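Four weeks with the Hamunex hand-held gripper

Posted 18 August 2026

I wanted to love this thing so badly! The Hamunex is a hand-held gripper you use to record picking and placing, so a robot arm can learn the job from you later, and I bought mine from Curkbridge in June for our kitchen-sorting project. The task is simple: get the spoons and chopsticks off a towel and into a purple utensil caddy. Chopsticks are a mean test for any pair of fingers, and that's where my trouble started.

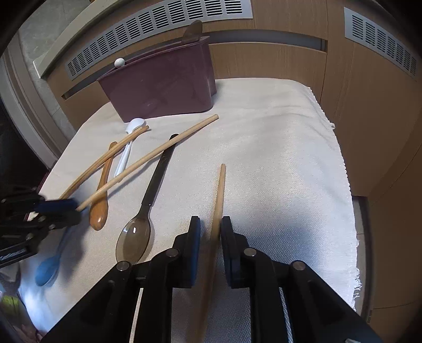
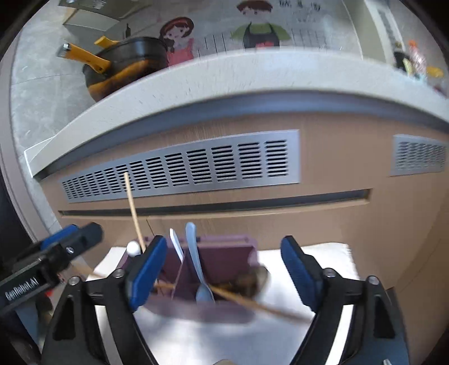 What went wrong

The pinch drifts. Fresh out of the case it held a chopstick fine, and I went through my first 20 runs grinning. By run 26 the sticks were twisting in the fingers whenever I tilted my wrist, and a couple of them shot out sideways (one got me on the chin — wear glasses, please). Spoons were fine the whole time, which fooled me into blaming my own grip for days.

Fadi Haddad, who shares the bench with me, found it with a screwdriver. One of the linkage screws had backed out just enough to let a finger lean, so the pads were meeting at the bottom and gaping at the top. A fat spoon handle hides that. A skinny stick doesn't.

The part that really bugs me

There's no warning! The software kept reporting the fingers as fully closed and saved every bad run as a good one. I had to throw out 7 of them, and I only caught those by watching everything back. If I'd trained on that data, the arm would've learned to fling chopsticks too.

Support

Libor Malý at Curkbridge answered the next morning and was lovely about it. He sent new screws and a tube of threadlocker, and told me to check the linkage before each session. Okay, but why isn't that in the manual? It has a whole page on cleaning the pads and not a word on screws.

Would I buy it again?

Probably, yes. It's light, my hand doesn't cramp, and since the fix it hasn't slipped once. But I'm giving it 4 out of 10 until the closed reading means the fingers are really closed. If you've already got one, grab a screwdriver before your next run.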